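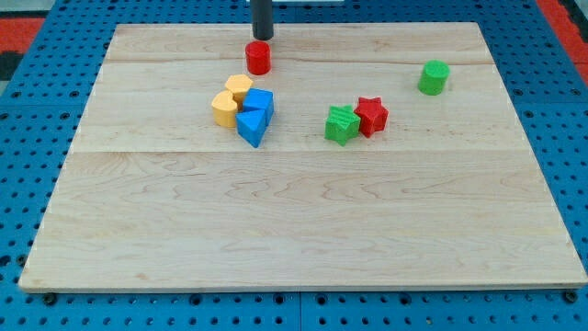

Si-eun Wang would like the heart to have a front and a back in the records, the way the star of any show does, and asks why it only gets a direction for its point. Fair question! The short reply is that a heart looks the same to us flipped over, so "front" would depend on which side the person writing the record happened to be on. The point is something we can all agree about. The long reply is in the section on turning, further down, and Si-eun's request is still open as a note for the next version.

BRUSTVILLE BLOCK LAYOUTS

Written records of small colored blocks set out on a maple board

Version of 17 May 2024
Maintained by Muthu Raju

What this is

A collection of 2153 written layouts. Each one says which blocks are on the board, which plank each one stands on, which blocks are touching, and how the shapes with a direction to them are turned. It's all plain text and comma-separated tables, so you can open it in whatever you like, print it, cut it into strips, or read it aloud to somebody who is trying to build the layout from your words. (Please try that last one. It is so much harder than it sounds, and so much fun.)

We started with a handful of blocks and an argument over what "next to" means. The argument is still going, and the definitions below are where it stands for now.

What's in the folder

layouts.csv
One row per block per layout. The main table.

groups.csv
One row per group of touching blocks. 1119 of the layouts have at least one group. The others are all loners, spread out over the board.

shapes.csv
The name we use for every shape, plus the names we decided against.

sentences.txt
A plain description of each layout, written by a person looking at the real thing. These are my favorite part of the whole collection. Some are stiff and some are lovely.

changes.txt
What moved between versions, and who noticed.

The board

Pale maple, creamy with honey-colored streaks, squared at the corners. Two seams run across it and give us three bands, and those bands are the nearest thing we have to a grid. We call them the top plank (the narrow strip), the middle plank and the broad plank (the big one nearest you). I love this board. The grain swirls all over the lower part, and if you stare at it while writing a sentence you will end up describing the grain instead of the blocks. Several entries in sentences.txt do exactly this and I have left them in.

The board lies on a bright blue pegboard. The pegboard's holes are never used for positions. We tried it in February and got lost within one row, so please don't write "four holes in from the left" in a new record. Use the planks.

"Top" always means the narrow strip, whichever side of the table you're standing on. If you walk around to look from the other end, the top plank stays the top plank, and left and right stay where they were from the broad side. Everybody gets this wrong the first time.

The blocks

We give every block a color and a shape, in that order: red cylinder, blue cube, yellow heart. Where the blocks came from isn't in the tables. Ours are a mixture out of a Joser tin and a Nakajima drawer set, with strays from a Tevel box that arrived half full, and after a few months of tipping them in and out of the same tray I couldn't tell you which is which.

Cylinder. Always recorded as upright or lying. An upright cylinder is a joy to record because it has no direction at all. A lying one gets the direction of its long side.

Cube. Recorded as square to the board, or turned. A blue cube is the block most often used as the anchor in a sentence ("the heart is left of the cube"), and I think that is simply because its edges give you something firm to hold on to.

Pentagon. The name covers any block with a many-sided top that could be read as five-sided, including those with softened corners. Earlier versions had "pentagon," "rounded pentagon," "house" and "gem" as four names for what looked like the same thing from above. They are merged now. If you loved "gem," I'm sorry, so did I.

Heart. Stood with its outline showing from above, two lobes and a point. Gets a direction for the point only.

Colors

Color names are everyday ones: red, blue, yellow, green and so on. The yellow causes the most mail. It's a warm mustardy shade that some people write down as orange, and both words turn up in sentences.txt. In layouts.csv it is always yellow. If you're matching sentences to rows, treat "orange," "mustard" and "gold" as yellow unless the row says otherwise.

Two yellow blocks side by side are worth a special look. When a heart and a pentagon of the same color are pushed together, people describe them as one odd-shaped thing surprisingly often, and then go back and fix it halfway through the sentence. We kept the fixes. They show how a person works out what they're seeing, and to me they are worth more than a clean sentence.

Touching, close and apart

These three words do most of the work, so they get strict meanings.

Touching: you could not slide a sheet of ordinary printer paper between the two blocks without moving one.

Close: not touching, with a gap smaller than the narrower of the two blocks.

Apart: anything wider.

A group is any set of blocks where you can get from each one to every other by way of touching neighbors. A block that's only close to a group is outside it. A red cylinder alone on the top plank with a tight cluster below it goes down as one group and one loner, however much your eye wants to draw a line between them.

Turning

Directions are given like the numbers on a clock face, with twelve pointing toward the top plank. A heart whose point faces the broad edge is at six. For cubes we only write "square" or "turned," and for pentagons we write nothing. We did try clock directions for pentagons. Two people recording the same block in the same spot gave different answers so regularly that the column was dropped.

Now, Si-eun's point. You can pick up a heart, flip it over and put it down again with the same outline, and the record won't change. That's a real loss if you care about which face is up. My worry is that a front and back column would be filled in by guesswork for every older layout, and I'd sooner have a gap than a guess. A small mark on one face of each heart might solve it from here on. Opinions welcome!

How a record looks

layout 1119
yellow pentagon, middle plank, touching blue cube
blue cube, middle plank, square, touching yellow pentagon
red cylinder, top plank, upright, apart

and the sentence that goes with it:

"Red one standing by itself up on the skinny strip, then a little gap, then the yellow many-sided one with the blue cube snug against its right side."

"Skinny strip" is now so common among us that it's listed in shapes.csv under other names for the top plank, even though a plank isn't a shape.

Setting out a layout of your own

Wipe the board. Put the pegboard flat and lay the board on it with the narrow strip away from you. Choose your blocks before you start placing them, and don't swap partway. Place the loners first and the group last, because a tight group gets nudged by sleeves. Write the table rows, then the sentence. If you can, ask someone else to write the sentence without seeing your rows.

Allow 8 minutes for a layout with a group in it. Your first few will take longer, and the hearts will be why.

How the records were checked

A batch of 35 layouts was rebuilt from the rows alone by someone who hadn't seen the originals, then compared. The planks came out well. Left and right came out well. Where things went wrong was nearly always the boundary between touching and close, and that's what got us to the paper test. Older layouts recorded before the paper test have "old" in the last column, so you can leave them out if the difference matters to you.

Known problems

Blocks sitting right over a seam are given the plank that holds more of them. When it's a dead heat, the lower plank wins. I don't love this rule.

Stacked blocks aren't covered. Flat layouts only.

The sentences are all in English, and a few were written late in the day. You'll know them when you reach them.

There are more yellow blocks than anything else in the grouped layouts. People like putting them together! Keep it in mind if you are counting colors.

Good uses

Describe-and-build games, spelling and position words for young kids, practice at writing instructions, and studying how people talk about small things close together. A teacher could run a whole afternoon on the word "beside" with this.

Less good uses

Anything needing exact distances. We never took a ruler to the board and the tables can't give you one.

Adding to it

Send rows and sentences together, please, to Muthu Raju at the Brustville address in changes.txt. Say which blocks you used if they aren't from one of our sets. New shapes are very welcome, and if you own a crescent I would really like to hear from you.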